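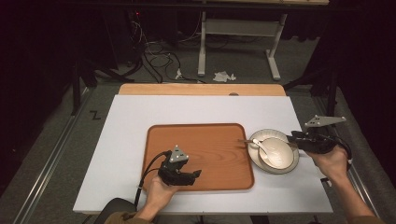

2 min read

Handheld grippers, week three

The tray task is now the bulk of what I record. A wooden tray, a plate, a bowl on the plate, a spoon in the bowl. I hold one gripper in each hand and do the job the way the arms will have to do it, with two jaws a side and no fingertips. Tracking comes from the triangular marker plates on top of the grippers. Jaw opening comes down the cable.

The set stands at 1692 episodes. I threw out 17 of them on review, mostly for tracking dropouts longer than the filter can bridge. The usual pattern is that one wrist rolls too far inward and the plate on that side turns away from the cameras. Interpolating over a short gap is fine. Over a long one you get a straight line through a motion that was not straight, and the policy will learn the straight line.

Savvas asked why I don't script the order of the steps. I did for the first 1000. Spoon, bowl, plate, every time, same hand. The policy trained on those did well from the standard start and fell apart if the bowl was already on the table. It had learned a sequence with very little looking in it. Since then I draw the start layout from a list and let the order follow from whatever is in the way. Episodes are longer and the lengths vary more, so I had to change how batches are padded.

Notes on the spoon, which remains the worst object:

It slides when the bowl is moved, so its pose at grasp time has a wide spread. I keep all of it.

The handle is thin compared with the jaw opening. I close slowly near contact. If I close fast, the contact shows up in the log as a single sample and is hard to label.

White spoon, cream bowl, white board. The segmentation model loses the edge about as often as you would expect. Nkechi wants a dark board. I would like to finish this set on one background first and then record a second set on the dark one, so the two can be compared.

Cable drag is real. With the left cable hanging off the near edge of the table, I can feel a pull on long reaches, and there is a small offset in the rest pose to match. I have started logging the rest pose before each block of 9 episodes. Rhodri's suggestion of an overhead cable support is on the list for December.

Code for the dropout filter is in the Tellico repo under tools. The threshold is still hard coded.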